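Fluvevero Project: Course Handout 5
Randomizing Surfaces in Simulation

Read this before the lab. You will need the renderer from the Stestard package and the base scene from last week.

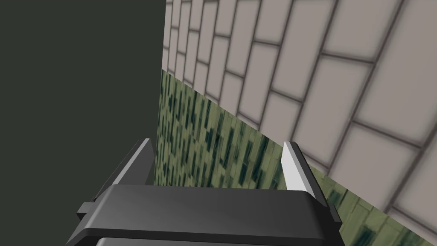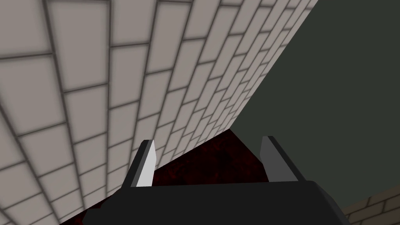 Wrist views from the simulator, gripper open.

Domain randomization means changing the look of a simulated scene many times during training, so that the policy does not come to depend on any one look. In our setup the geometry of the room stays fixed and the textures are drawn from a pool of 200. A draw does not have to make sense as a room. Green planks can meet pale brick in one view, and a blotchy dark red can run along the foot of a brick wall in another. The gripper model is left alone in every draw.

The Pangilinan baseline trains on one set of textures. We compare it with policies trained on 5 and on all 200. Each is then tested on 6 texture sets kept out of training.

Two points to watch in your write-up:

Large, regular patterns such as brick carry strong perspective cues. A policy may use them to judge distance, so report results for plain and patterned surfaces separately.

Keep lighting fixed for this lab. We vary it in May.

Save your seeds with your results. Runs without seeds cannot be graded.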